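How to Check Whether a Painting Is Really by the Artist on the Label
Sunday, July 8, 2018
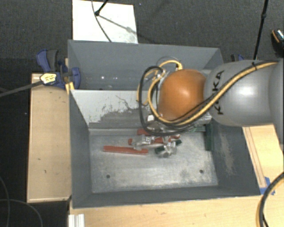
KUKA arm over a gray metal bin.

Start by assuming the label is wrong. Most of the paintings people bring me with a name attached got that name from a relative, a dealer or a previous auction, and each of those people had a reason to want it to be true.

I'll use one of my own as the test case. It's a small river view sold in Grestham as a work by Donati, a landscape painter who taught in Stemilstead and exhibited a good deal in the years before he stopped teaching. I paid 600 dollars. The seller said it was worth more, as sellers do.

Step 1. Turn it over
Look at the back before you look at the front again. Write down every label, stamp, chalk mark and pencil note, including the ones that seem useless. Check whether the stretcher has been replaced. A gallery label glued to a new stretcher proves that somebody owned a gallery label.

Step 2. Treat the signature as a claim
Signatures are the easiest part to add. Use a magnifier and raking light and see if the paint of the signature runs over cracks or sits on top of the varnish. If it does, it was put there later. Mine sits under the varnish, which helps a little. Varnish can be added later too.

Step 3. Follow the owners backward
Ask for paper: receipts, letters, wills, exhibition lists. "From a private collection in Fulley" is a sentence, and anyone can write one. My picture has a gap of 17 years in its history, and the seller filled it with a story about an aunt. I left the gap blank in my notes.

Step 4. Find the catalog, then doubt it
The standard list of Donati's work was put together by Remo Lo Presti, and it has 600 entries. I wrote to him in January. He answered politely and told me that 30 of the entries rest on old photographs alone – he had never stood in front of the paintings. Mine is one of the 30. So the catalog number printed on my receipt means much less than it seemed to.

Step 5. Pay for lab work last
Pigment tests can rule a painting out. They can't tell you whose hand held the brush, whatever the brochure says. If a pigment wasn't sold until after the artist died, and it isn't from a later repair, you're done. If everything fits the period, you have a period painting.

Step 6. Write down the weakest wording you can defend
"Signed Donati" and "by Donati" are different statements. My file says "attributed to" – and I have thought about downgrading it to "circle of" more than once.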